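Haddad Street Studio: Artificial Flower Table

Sunday sets at Flultstead
Posted Sun 26 April

The Haddad Street studio in Flultstead keeps a stock of artificial flowers for table settings, window displays and small events. The pictures on this page show some of the shorter bunches on the light wood table in the main room. Everything in this part of the stock is sold by the stem or by the bunch, and most of it can also be rented. The full list has 1,783 items and is kept at the front desk.

White and yellow are the colors people ask for most. The white bunches have full, rounded heads and go with nearly anything. The yellow ones are mixed with paler flowers and look better in a low bowl or a short jar.
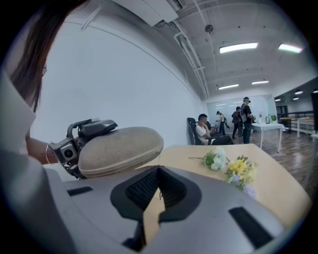
White blossoms and a yellow mix on the table, with a beige zippered case at the near corner.

The table has a curved edge, so bunches can be laid out and looked at from more than one side. We suggest laying stems flat first and moving them until the colors work together. It is easier to change your mind at this stage than after the stems have been cut or wired.

Keep the heads close and let the stems run out in whatever direction they want to go. Once the heads look right, pick up the whole group and tie it with Cornen tape just under the leaves.

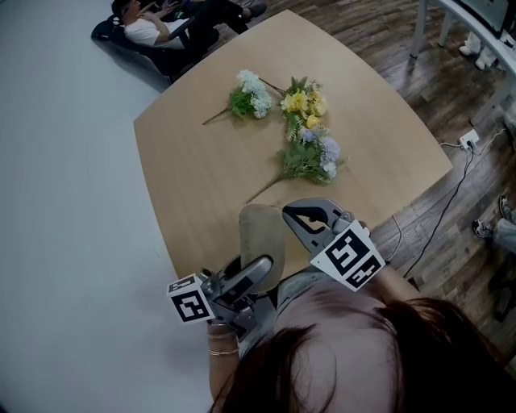 Blue is harder to place. Pale blue and lavender can look gray under indoor light, and a little yellow next to them helps. Broad green leaves help too. If a bunch comes with too much green, take leaves off the bottom and save them for filling gaps.

For a long table, use several small groups with space between them. A dinner setting does not need tall flowers, and guests will move them anyway.

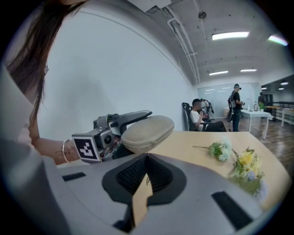 Stems should be stored lying down in a dry box, away from windows. Dust them with a soft brush. Do not use water on fabric petals, as the dye may run.

Rental boxes hold 400 or 500 stems and go out in Skurnix crates, which need to come back with the lids. Orders for June weddings are open now. Smaller orders can be picked up at the desk during studio hours.

More galleries: Wreaths | Greenery | Vases and Jars | Ribbon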